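Four weeks with the bins

I promised some people that I would write how our collection is going, and then I did not write anything for the whole of August. So this post is a little long. Please be patient with my English, I try to keep the sentences short.

Our task is simple to say. The arm should take one object from the front bin and put it in the rear bin, and later back again. We want the learning system to choose the object and the grasp by itself. For this it needs many examples, good ones and bad ones, and somebody must sit beside the cell while they are made. In the morning this is me, and after lunch it is Ashraful Biswas, who is faster than me and also has better music.

We call the whole thing Lenora, after the old name on the door of our room. One session in Lenora is 122 attempts. Then we stop, look at the log, change the objects and begin again. So far we have finished 34 sessions. I wanted to have more by now, but two days went away on a cable that was rubbing on the wrist, and after this I became very careful with cables.

The objects come mostly from the discount shop near the tram stop. In the beginning I bought only boxes and blocks, because I thought easy things first. Dorothy Entwistle, who advises us from time to time, looked at my shopping and asked if I was planning to teach the robot to stack sugar. After that I went back and bought toys and things for the house. We keep about 35 objects in a crate now, and each session gets a small handful of them.

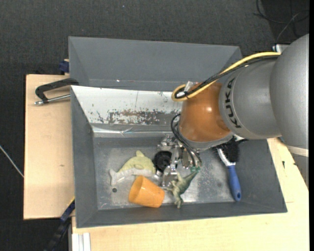 Filed under: Data collection, Grasping

I like the set with the dolphin, the dinosaur, the orange cup and the brush, because every one of them is difficult in a different way. When the cup lies on its side, the fingers can go over the rim or around the body, and both are correct, so the labels must permit both. The brush is a long thing with two very different ends. If the system goes for the bristles it sometimes gets a hold and sometimes only pushes them. If it goes for the blue handle the result is better, but only when the handle does not rest close to the wall.

The walls are my biggest worry at this moment. Objects like to travel to the front wall, and there the gripper has not much space. In the first sessions I moved them back to the middle with my hand before each attempt. This was a mistake, and it took me too long to see it. The system learned a very nice world where nothing is ever near a wall. Now we have a rule that we do not touch anything unless an object leaves the bin, and I write it down when it happens.

A second rule is about the failures. We keep all of them. An empty grasp has the same place in the log as a full one, with the same fields: object, position of the wrist, opening of the fingers, result. Ashraful made a small script which checks the result by the finger opening after the lift. It is fooled by thin things, so for the brush I still mark the result by hand.

Another small note for those who use clamps on their bins like we do: check them at the start of every session. When the bin moves even a little, all the positions from before are a bit wrong and you will search for the reason in the software. I searched in the software for 2 days.

Next I want to change the light between sessions, as the metal floor reflects a lot and I suspect the system has learned some of the reflections. I also have to answer Holroyd, who asked in the comments about the format of the log. I will put a description of the fields in the next post, when Ashraful has stopped renaming them.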